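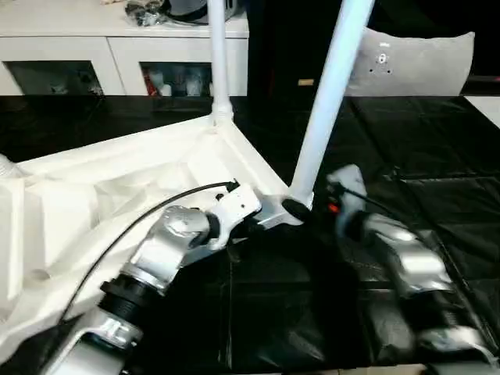 2019-03-03, Plikow bench

Table build, both arms. I still don't buy the Wustus claim that two arms beat one and a clamp. Left grip force is at 400, right at 200, and I have no faith in either number. Rattana Phetsri wants 1000 on the left. I say that marks the plastic.

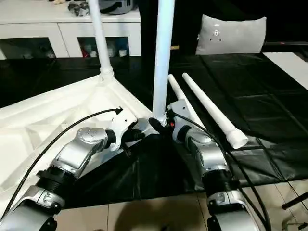
Leg seating is where I expect trouble. Kodum's script calls a leg "seated" when the motor current rises, and a crooked leg would do that too. Same complaint I had in December.

To do: tug test by hand, 6 tries per leg, before I believe any log. Ask Akpalu for softer finger pads.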